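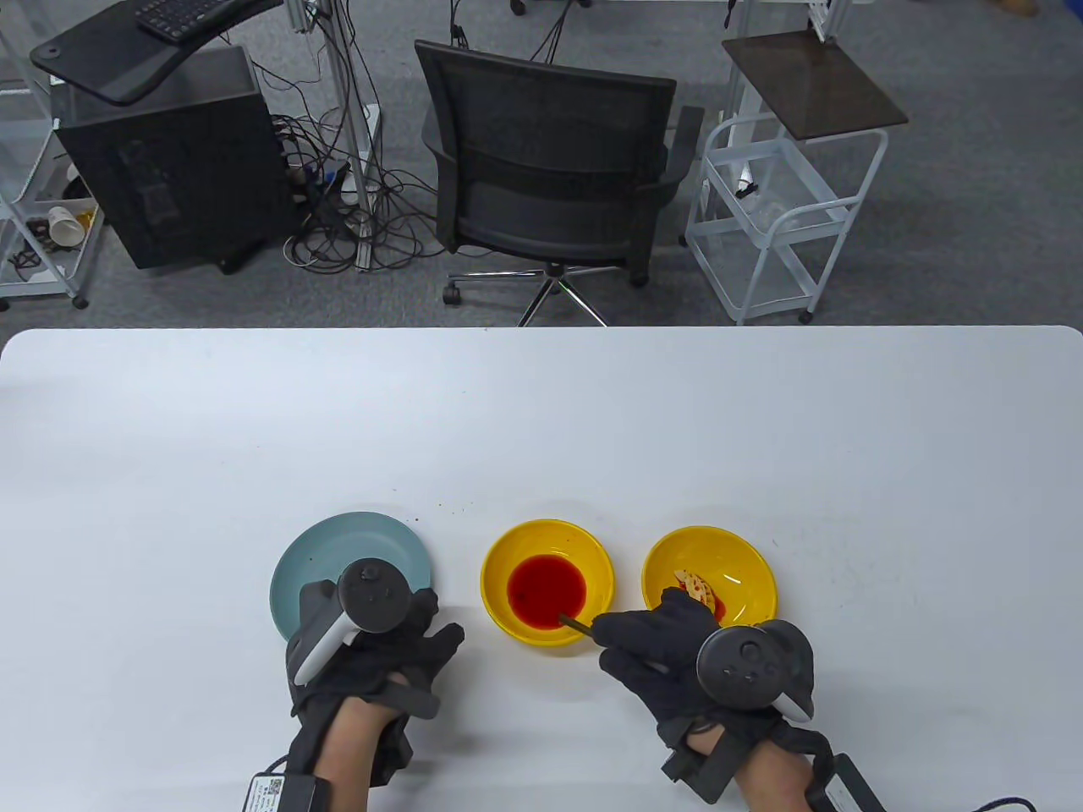 Departamento de Cultura Material — Sección de Vajilla y Mesa

Plato (vajilla)

El plato es un recipiente bajo, de poca profundidad y normalmente redondo, que se emplea para servir, presentar o comer alimentos. Forma parte de la vajilla junto con los cuencos, las fuentes, las tazas y las salseras. En español la misma palabra designa también la comida preparada que se sirve en él, y cada una de las partes sucesivas de un menú (primer plato, segundo plato).

Etimología

La voz procede del latín vulgar plattus, «plano, aplastado», que a su vez deriva del griego platýs, «ancho». De la misma raíz provienen el francés plat y el italiano piatto. El inglés plate, tomado del francés antiguo, se usó primero para láminas de metal y más tarde para la pieza de mesa.

Partes

En un plato se distinguen por lo general el fondo, la pared, el ala y el pie. El ala es la franja exterior, más o menos inclinada, que permite sujetar la pieza sin tocar la comida. El pie es el anillo de la base, y en muchas piezas de cerámica queda sin esmaltar para que no se pegue a la placa del horno. Los platos sin ala, llamados a veces coupe, tienen una curva continua desde el centro hasta el borde.

El color del ala ha servido en algunos talleres como señal de procedencia. En el alfar de Flellholm, por ejemplo, los tonos verdeazulados se reservaban para el servicio diario y el blanco para los días de fiesta, costumbre que se perdió cuando el taller cambió de horno.

Historia

Antes del plato individual, en gran parte de Europa la comida se ponía sobre una rebanada gruesa de pan duro, el tajadero, o sobre una tabla de madera. Dos comensales podían compartir la misma tabla. El plato individual se extendió entre las clases acomodadas durante la Edad Moderna, primero en metal, sobre todo peltre y plata, y después en loza. La porcelana llegaba de China y fue durante mucho tiempo un artículo caro; su fabricación en Europa empezó en el siglo XVIII, en Meissen.

Con la producción industrial del siglo XIX los juegos completos llegaron a casas más modestas. De esta época es el inventario de la casa Villanueva, que registra 723 piezas de mesa, entre ellas 31 fuentes ovaladas. Marloes De Graaf, que transcribió el documento, observa que los platos hondos aparecen anotados aparte y con otra letra —quizá porque pertenecían a la cocina y no al comedor.

Tipos

Plato llano: el de uso más general, para carnes, pescados y verduras.

Plato hondo o sopero: de mayor capacidad, para sopas, legumbres y guisos con caldo.

Plato de postre: menor que el llano, se usa asimismo para la fruta y el queso.

Plato de pan: pequeño, se coloca a la izquierda del comensal.

Bajoplato: pieza grande sobre la cual se ponen las demás y que no recibe comida directamente.

Materiales

Los más frecuentes son la loza, el gres, la porcelana, el vidrio templado, la melamina y el metal esmaltado. La porcelana se cuece a temperatura más alta que la loza y absorbe muy poca agua. La melamina resiste bien los golpes, pero no es adecuada para el horno microondas. El cartón y la fibra vegetal se utilizan en piezas de un solo uso.

Conservación

Los platos decorados sobre el esmalte pierden el dibujo con el lavado mecánico repetido. En la colección Veten las piezas se guardan en pilas de hasta 8, con un disco de fieltro entre una y otra, y las agrietadas se conservan en posición horizontal y sin peso encima.

Véase también

Cuenco
Cubertería
Loza
Salvamanteles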